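Plush blanket

A plush blanket is a soft bed covering with a raised pile, usually made of polyester. It is used as the top layer of a bed, or folded at the foot end. 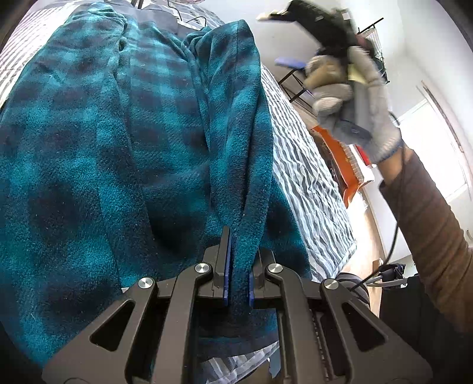

Plush blanket in a plaid pattern, over striped bedding.

The pile is brushed after knitting and picks up lint easily. The Windach mill sold 1,711 such blankets in its first year – most of them in plaid.

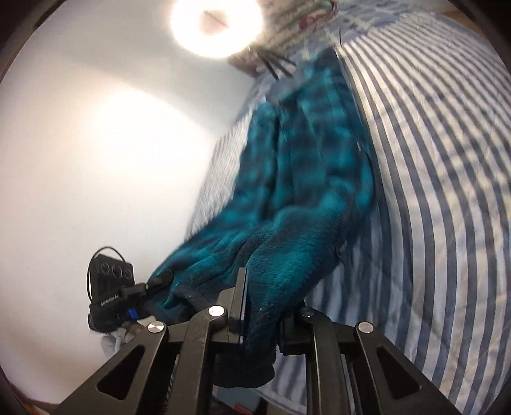
For folding, the blanket is held at a corner and the long side is laid over first. Thick pile does not keep a sharp crease, so the folds stay round.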